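Right, long thread about how I lost most of a week to a bin. Grab a tea.

For anyone new, I look after a two-handed robot and I'm teaching it to tidy up. Current job: left hand picks up a little plastic bottle, right hand opens the bin, bottle goes in. A toddler could do it. I've watched a toddler do it!

The bin is a small cream tabletop thing from Cistell. You press the lid and it springs open. Lovely in a kitchen. A menace with robots.

The fault, in short: the right hand would go in for the press and then just keep pressing. No release, no error, no beep. The log said everything was fine while the finger leaned on that lid like someone waiting for a lift. 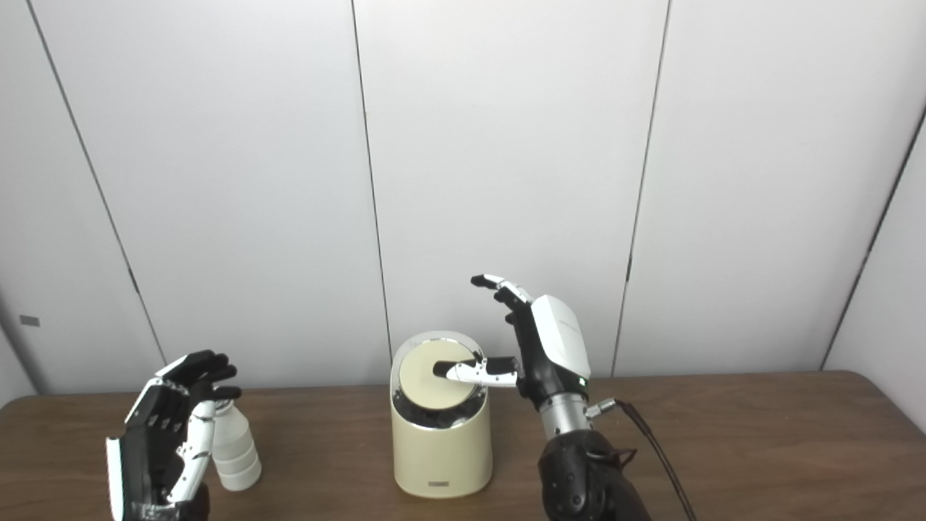 Part 2: what I thought it was

First guess was the bin. Catch is gummed up, lid won't spring, hand keeps trying. So I took it off the table and pressed it myself 80 times while listening to the radio. Opened every single time. Sorry, bin.

Second guess was the force limit. We run the fingers on a cap so they can't crush anything (or anyone), and I'd fiddled with it back in March. Put it back to the old value. Same thing. Put it higher for one run, which I don't recommend, and got a nasty creak out of a knuckle. Back down it went.

Then I did what I should have done first and made it start from the rest position every time. Hands up, touching nothing, bottle and bin where they belong. Count to 3, go.

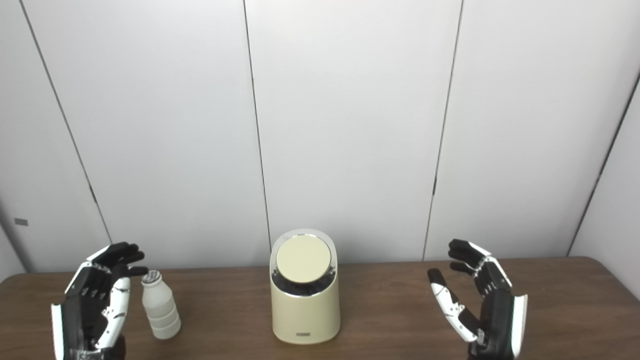 Page 2

Doing it that way I finally noticed the pattern. It was fine on a fresh start and it went wrong after a pause. If I hit pause with both hands up, had a sip of tea and hit resume, the right hand was the one that misbehaved. The left just got on with its job.

So something was getting lost in the pause. I messaged a mate at Lazaridis who knows the controller box far better than I do and got back one line: "check your contact flag". Rude. Correct, though.

The way our setup works, each fingertip has a flag that says "I'm touching something". The press step waits for that flag to go from off to on, then lets go. After a resume the right hand's flag was already stuck on. It never saw the change, so it never let go. The left hand doesn't use that step for the bottle at all, it goes by finger position, so of course it looked innocent.

I ran it over and over with the left hand round by the bottle and the right one held back, just watching that one flag on the laptop. On, on, on. Touching thin air and swearing blind it was touching something.
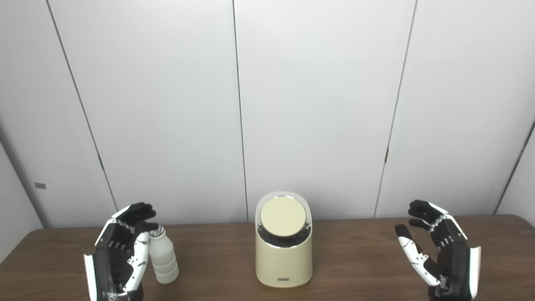
Part 3: the fix, and the bit that bothers me

The fix was 2 lines. Clear the flags on resume, and put a timeout on the press so that if nothing changes in 300 milliseconds the finger backs off and the whole thing stops with a proper error. Took me ten minutes after days of grumbling at an innocent bin.

What bothers me is the timeout. There wasn't one! A finger that can push for ever with nothing telling it to stop is a safety problem, full stop. The force cap is the only reason this is a funny thread and it could easily have been somebody's thumb under there. I've written it up as a near miss, and the Cimley lot who use the same code have been told to stop using pause until they've updated.

Things I've changed since. No step is allowed to wait on a sensor without a time limit. Pause now drops you right back to rest, hands up, and you start the step again. And the stop button has moved to my side of the desk, where it should have been all along.

Been running the full job with the new code, lid open, bottle in the hand.
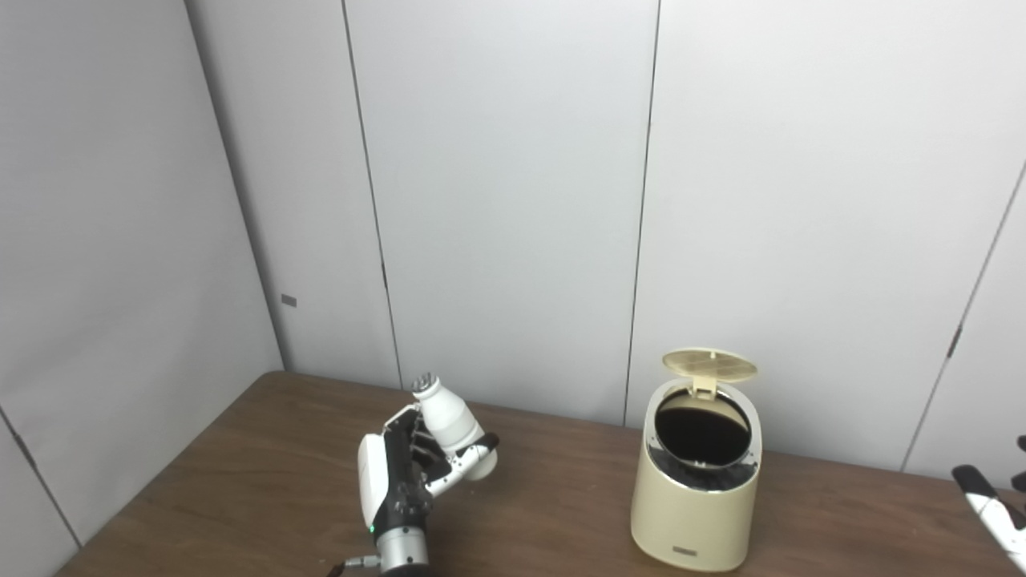
I'm not calling it cured yet. I want a good long stretch of pausing it at the most awkward moments I can think of, mid-press, mid-grip, the lot, before I let anyone else near it. If the flag ever sticks again I want it to shout at me.

A couple of you asked about the old Woder gripper and whether it had the same problem. No idea, it's in a box under the stairs and it's staying there.

Also, if you run anything with a press step, please go and look for your timeout tonight. Reply and tell me what you find, I'd love to know how many of us have been leaning on the force cap – and if you've got a better way of handling resume than mine, I'm all ears.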